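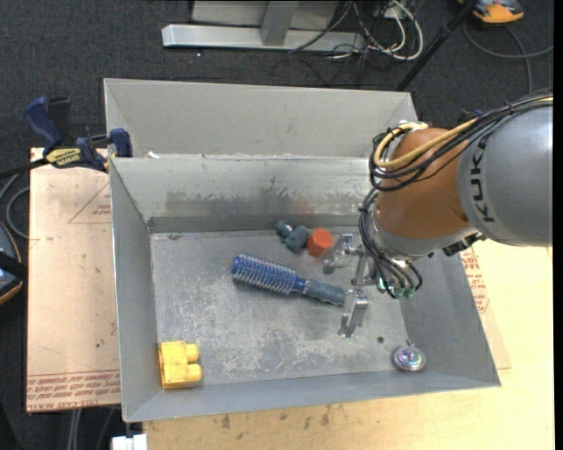 Robot arm reaching into the front of two gray metal bins

Bond beam over the garage opening: blocks or forms?

blockhead_ray
Finally got the walls up on the shop in Orarthorpe and I'm so excited to get to the bond beam! Walls are 8 inch CMU, 186 courses-worth of sore back (felt like it anyway). The supplier in Prerden has Andico knockout bond beam blocks in stock, or I could strip-form the top course and pour it plain. Two #5 bars either way, per the drawings. Which would you do?

mudandmortar
Knockout blocks, every time! You lay them like any other course, drop your bars in, pour, done. No forms to strip and the face matches the rest of the wall. I did my whole barn with them last November and loved every minute of it.

gravelpit_dee
I'll go the other way. Over a wide opening you still have to shore the blocks from underneath until the grout has cured, so the "no forms" part only holds over solid wall. Forms also give you a full-width section, where the block shells eat up a good part of it. How wide is the door?

blockhead_ray
Ten feet. The drawings call for a 16 inch deep beam there and 8 inch everywhere else.

gravelpit_dee
Then the lintel is the part I'd form. Blocks for the rest, sure.

mudandmortar
You can do 16 inches in block, it's just two courses grouted together with the bottom of the upper one open. Check with whoever stamped the drawings before you swap anything, though — the stirrups have to fit inside the shells and sometimes they don't.

tallship77
Whatever you pick, wet the blocks lightly before the pour if it's hot out, and keep the grout soupy. Masonry grout wants an 8 to 11 inch slump. People use stiff concrete mix and end up with voids under the bars. I rented a Modise grout pump and it was the best 500 bucks of the entire build, so much better than buckets up a ladder!!

gravelpit_dee
Agree on the slump. Not sure about pump money for one shop, my brother and I did ours with buckets in an afternoon.

blockhead_ray
Update, 2025-01-22: engineer is fine with block all around and a formed lintel at the door, so you both win. Blocks and bar came to 1137 delivered, and I'm getting a price on the pump because my shoulders have voted. Pouring as soon as we get a week above freezing. Can't wait!

mudandmortar
Love it. Put your anchor bolts in a template first, and post how it goes!

Contact us | Terms of use | Back to top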